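Ornon Color Mixing Set with Wooden Test Tube Rack

Sold by Rautiainen School and Home Supply
Item 228-ORN
Page updated 2025-08-29

Overview

The Ornon set is a small bench kit for mixing colored water. It has a long wooden rack, clear glass test tubes, beakers with a pouring spout, glass stirring rods, a shallow glass dish and a red plastic rinse cup. It is used for color mixing lessons, for simple dilution work, and by people at home who want real glass instead of the thin plastic that comes in most children's kits.

Everything in the set is also sold as a single part. Schools usually order one full set per table and then a bag of extra tubes in April, when the year's breakage has been counted up.

The set does not include a heat source, a thermometer or any chemicals other than the Trarnoline color tablets listed below. It is meant for water and water-based color only.

What is in the box

Wooden test tube rack, twelve holes, single row: 1
Glass test tubes, round bottom, no lip marking: 12
Glass beakers, small, with spout: 3
Glass stirring rods: 2
Glass dish, shallow: 1
Plastic rinse cup, wide rim, red: 1
Trarnoline color tablets, red, yellow and blue: 1 tub
Tube brush: 1
Printed card with mixing table: 1

The rack

The rack is made of light natural wood with no varnish and no paint. The upper board has a single row of twelve holes. The base board has a shallow depression under each hole, so the rounded end of the tube sits in place and does not slide around when the rack is moved.

We are often asked why there is only one row. Ornon makes a two-row rack as well (item 153-ORN) and it holds more, but the back row is harder to see and harder to reach. With a single row, a whole series from pale to dark can be lined up and compared against a white sheet of paper or a white tabletop. For color work this is the rack we would pick.

Length of the rack is 228 mm. It fits on a standard shelf or in a deep drawer. The tubes stand above the upper board with enough glass showing to take hold of them.

Bare wood will stain. Red is the worst of the three colors and will leave a mark in the grain if a drip is left on it. The mark does not affect how the rack works. If you want to keep it clean, wipe drips off right away with a damp cloth, or rub a thin coat of food-safe mineral oil into the wood before first use and let it dry overnight.

The test tubes

The tubes are clear glass with a round bottom and a smooth, rounded rim. Length is 153 mm. They carry no scale. For measured amounts, use a dropper or a graduated cylinder, neither of which is part of the set.

A small amount of liquid is enough for most mixing. Filling only the rounded bottom of the tube gives a color strong enough to read from the side, and it leaves plenty of room for adding a second color a few drops at a time. Yellow should always go in first. It is the weakest of the three, and one drop of red will turn a small amount of yellow to orange. Going the other way, starting with red and adding yellow, takes a lot more liquid before you see a change.

Drops that cling to the inside wall above the liquid can be brought down by tapping the tube lightly with a finger. Do this before adding the next color, especially when comparing tubes side by side.

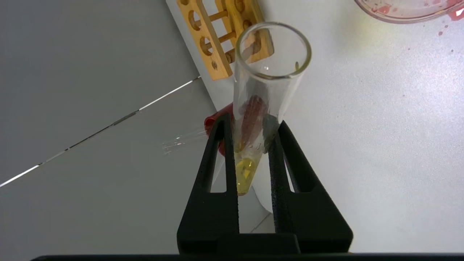
A customer comment left on the tube page says the yellow looked too weak in the bottle and fine once it was in the glass, and asks if one tablet is really enough for a full class. It is, if you use the amounts on the card. For a darker yellow, use the same tablet in half the water.

Tubes from other makers will fit the rack if they are close to the same width. Wider tubes will not go through the holes. Plastic tubes with a flat bottom will stand in the rack but they do not sit in the depressions and tend to lean.

The color tablets

Trarnoline tablets are a food-grade color in a plain pressed tablet. Drop one in water, wait, and stir with a glass rod until nothing is left on the bottom. Cold water works but takes longer. Warm tap water is faster.

One tablet colors 500 ml of water at normal strength. The tub that comes with the set holds an equal number of each color. Refill tubs are sold by single color, and most buyers go through yellow faster than the other two.

Mixed color keeps for a few days in a closed bottle. After that it should be poured out. It does no harm in a household sink, but run the water for a while afterward or the basin will show a ring.

Please note that the tablets will color hands, sleeves and unsealed surfaces. Skin washes clean in a day or so. On a white laminate or painted table, drops wipe off easily while fresh. Dried drops need a little dish soap and a soft sponge. Do not use scouring powder.

The beakers

The beakers are small, clear glass, with a spout on one side of the rim. Use them for holding the mixed color before it goes into the tubes, or for combining two tubes into one larger amount. A mixed orange, for example, is easier to stir in a beaker than in a tube.

Pouring from a beaker into a test tube takes a steady hand. The spout helps, but a few drops will go astray, mostly at the end of the pour when the beaker is tipped back up. Touch the spout to the rim of the tube as you finish. Many teachers put the dish under the tube for this step, and that is the main reason it is part of the set. The dish also serves as a place to rest a wet rod.

If you plan to pour a full row of twelve tubes, fill the beaker only partway. A full beaker is harder to control and the first tube usually ends up with too much.

The rods and the rinse cup

The 2 glass rods are plain and straight. They are for stirring and for moving single drops. Rinse a rod between colors, or the yellow will turn orange before you want it to.

The rinse cup is red plastic with a wide rim. Rods can be left standing in it between steps, leaning on the wall of the cup. Over time the inside takes on a darker stain that does not come out in the wash. This is normal and the color does not come back into clean water.

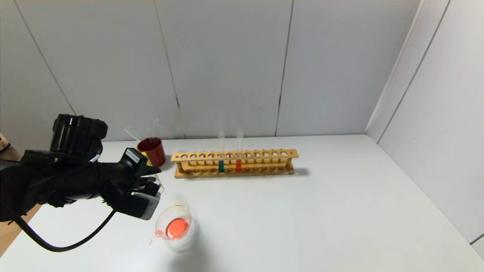
Two racks and one cup was plenty for us, according to a reader's note sent in through the order form, but a third rod should have been in the box from the start. We have passed this on to Ornon. Rods are sold singly and in bags of ten, and adding a bag to a set order does not change the shipping cost.

Setting up a table

A white surface works best. If your table is dark, put down white paper or a white tray. Place the rack toward the back of the table, long side facing you, and keep the beakers and the cup in front or to one side. Leave room between the beakers and your elbow.

Fill the tubes out of the rack or in the rack, whichever is easier. Younger children do better with the tubes standing in the rack while they add drops. Hold a loose tube by its upper half when you want to look at the color against the light, and do not squeeze it.

The mixing table on the printed card gives amounts in drops for a row of twelve, starting at plain yellow and ending at plain red. A second table on the back does the same for yellow to blue.

Cleaning and storage

Empty the tubes and rinse them with warm water. Use the tube brush for any color that has dried on the wall. Push the brush gently, as most broken tubes are broken from the inside during cleaning. The glass parts can go in a dishwasher if they are held in a basket so they do not knock together.

The rack should not go in the dishwasher or be left to soak. Wipe it down and stand it on end to dry. Wood that is put away damp may warp, and then the holes and the depressions no longer line up.

Store the tubes in the box they came in, or upside down on a drying rack lined with a cloth. Keep the tablets closed and dry.

Safety

Glass parts can break and leave sharp edges. Check rims before use and throw away any tube or beaker with a chip. Do not heat any part of the set over a flame. Do not use it for food or drink once it has been used for lab work. Adult supervision is needed for children.

Replacement parts

Test tubes, bag of 12
Test tubes, bag of 50
Beaker with spout, single
Stirring rods, single or bag of ten
Glass dish, single
Rinse cup, red, single
Trarnoline tablets, single color tub
Wooden rack, single row, twelve holes
Mixing card, laminated

Shipping and returns

Orders are packed at our Morevton warehouse and leave the next working day. Glass is wrapped piece by piece. If something arrives broken, send us a photo of the part and of the box and we will mail a replacement. You do not need to return the broken glass.

Unused sets can be returned within 30 days in the original box. We cannot take back a rack that has been stained or oiled, or a tablet tub with the seal opened.

School orders can be placed by purchase order. Write the item number and the number of sets on the form, and add spare tubes on a separate line.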